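Karnholm's soup night is back, and this year you'll need to book

September 7, 2019

76 shares
18 comments

If you've walked down Brimard Street at any point since July you'll have seen the big handwritten sheet in the window of the old chapel hall, and you'll probably have wondered, as I did, whether it meant what it seemed to mean. It does! Soup night is coming back to Karnholm, it starts at the end of this month, and it's going to run right through until the clocks change in spring.

I'm very pleased about this, and I'm not going to pretend to be neutral. I ate at the last soup night the hall ever did, before the roof started letting the rain in, and I've missed it badly. I've missed the noise of it more than anything – all those spoons going at once, and the kids under the tables, and somebody's grandad telling you that your bread is too thick. When the hall shut I thought that would be that. These things usually close quietly and then there's a phone shop.

Anyway, the roof has been mended. The money came from a mixture of places (a small council grant, a sponsored walk over to Bulusik and back, and one very generous person who has asked not to be named, so I won't) and the work finished in July, a week early. I popped in on the last day, when the scaffolding was coming down, and the place smelled of new timber and wet paint. They've kept the old floor. They've also kept the clock, which still runs fast.

The person behind the comeback is Raluca Bratu, and most of you will know her from the fruit stall at the bottom of the market. She used to help serve at the old soup nights and she's been trying to get them going again for ages. I caught her between customers and she was cheerful about it all, if a bit tired.

"People kept asking me," she told me, weighing out someone's plums. "Every single Saturday, when's the soup, when's the soup. In the end it was easier to say yes."

She's keeping the bones of it the same. You turn up, you sit wherever there's a chair, you get a bowl of whatever is going and as much bread as you can manage, and you put what you like in the tin on the way out. There'll always be one soup with no meat in it. Pudding is whatever people bring, so please bring something, even if it's only a packet of biscuits. I'll be making my ginger cake, which I know has its critics.

What has changed is the booking. The old nights had got so busy that there was a queue out of the door and down to the bus stop, and people were going home hungry, and the fire officer had started making remarks. So there are going to be two sittings, one at half past five and one at seven, and you'll need to put your name down for one or the other. It's free to do and it takes a minute. There's a sheet at the fruit stall and another in the library, next to the large print books.

I did ask whether this would spoil it a bit. Part of the fun used to be that you could decide at ten past six that you couldn't face cooking and just wander down in your slippers. Raluca said they'll hold a few places back at each sitting for exactly that sort of person, so I've been told to keep my slippers by the door.

Now for the food, which I suppose is the point. The cooking is being shared out, with a different person in charge each time, and the first pot belongs to Lucian Sârbu. He cooked at a hotel for years before he moved here, and he's doing a sour bean soup with smoked paprika and a frightening amount of lovage. I had a taste of his practice batch and I'd have happily taken the whole lot home. After him it's the family from the Çınar bakery, who are doing red lentil with lemon and mint butter, and who are also (hooray) giving the bread for the whole season.

After that there are gaps. If you've got a soup in you, they'd love to hear about it, and you don't need to be any kind of expert. You get the run of the kitchen from two o'clock, you get helpers to do the peeling, and the shopping is paid for up to a sensible amount. The only rules are that it has to be made on the day and that you have to write down everything that goes in it, so that people with allergies can have a look before they sit down.
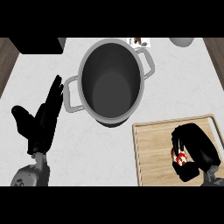

What to know before you go

The first night is the last Thursday of the month and then it's every other Thursday after that. Doors open ten minutes before each sitting and not earlier, please, as the helpers will still be laying up. The way in is round the side, through the blue gate, and not up the front steps. The front doors are staying locked until the new handrail goes on. There's a ramp at the side with a decent slope on it, and the toilets are all on the level now, which they never used to be.

Parking is hopeless and always was. There are 4 spaces behind the hall and those are for people who can't walk far, so do leave them alone if you can. The number 161 bus stops right outside and the last one back up the hill is after the second sitting finishes, so you've no excuse. I've done that walk home with a belly full of barley soup and I don't recommend it.

Bring your own bowl if you can. The hall's old ones went to a jumble sale while it was shut, and although some replacements have turned up, a full house will be a squeeze. A bowl, a spoon and a tub with a lid would be perfect. The tub is for leftovers, which get handed out at the end of the second sitting on a first come, first served basis. In the old days this got quite competitive. I once saw two grown women have a very polite argument over the last of a chicken broth.

Children are welcome at both sittings, though the early one tends to be where the families go. There'll be a table of colouring and jigsaws in the corner by the piano. Dogs are a no this time round, I'm afraid, apart from assistance dogs. I know this will upset a few people (and at least one spaniel) but the new floor polish is apparently lethal when there's a lead stretched across it, and somebody went flying at the open day.

If you'd like to help and cooking isn't your thing, there's plenty else going. They're short of washers-up for the second sitting above all, and it's good company at that sink. You get fed first. They could also do with a couple of people who don't mind shifting tables at four o'clock, and with anyone who can play that piano reasonably well. I've offered, and I've been thanked very kindly and asked to stick to cake.

One more thing, as I know it'll come up in the comments. Yes, the knitting group is still meeting in the hall, and no, it isn't being pushed out. It's moving to the small room upstairs on soup nights only, and it's got the good heater up there. The choir isn't affected at all.

Names go down from Monday week at the stall and the library, and I'd get in quickly for the first one, what with the bean soup and everything. If you can't get to either place, ask someone to put you down, or leave a note through the hall door with your name, which sitting you'd like and how many of you there'll be. Please say if you need a chair with arms. They've got a few and they like to know where to put them.

I'm booked in for the seven o'clock. Come and say hello, I'll be the one near the bread.

76 shares
18 comments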